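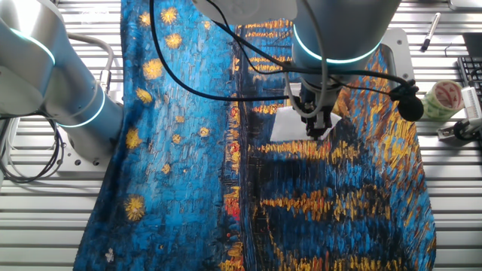

Ticket 1372: Duplicate nest records after sync
Opened by: Inmaculada Requena, Paderetti Wetland Bird Count
Product: Cinditz field app, Trernau server
Priority: Low (changed from Urgent by support)

Requena, 7:40 am
We entered 31 magpie-lark nests on Saturday. The website says we have 594. I'd love this to be a conservation triumph, but there are only so many trees at Paderetti.

Support, 9:15 am
Thanks Inmaculada. Could you tell us which phone was used and whether it lost signal?

Requena, 9:22 am
Mine. It has no signal anywhere past the boat ramp. I pressed Sync, nothing happened, so I pressed it again. I may have kept that up through lunch.

Support, 11:05 am
Found it. Every press queued a fresh copy of whatever hadn't been acknowledged, and the lot went up when you got back in range. Please don't delete anything by hand.

Requena, 11:09 am
I've deleted 300 by hand.

Support, 11:30 am
Restored from the overnight backup. Duplicates merged by observer, time and grid reference. Please check the totals.
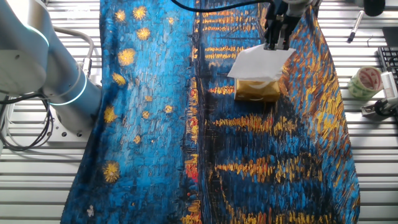
Starry Night Over the Rhône, printed on cloth.

Requena, 1:50 pm
Totals are right. Nest 14 is now listed as a pelican, colour "mud". Was that you or me?

Support, 2:10 pm
You, in the original entry. Corrected. Sync fix is due in the June release, until then one press per outing please.

Status: Resolved, linked to Altıntaş ticket on same fault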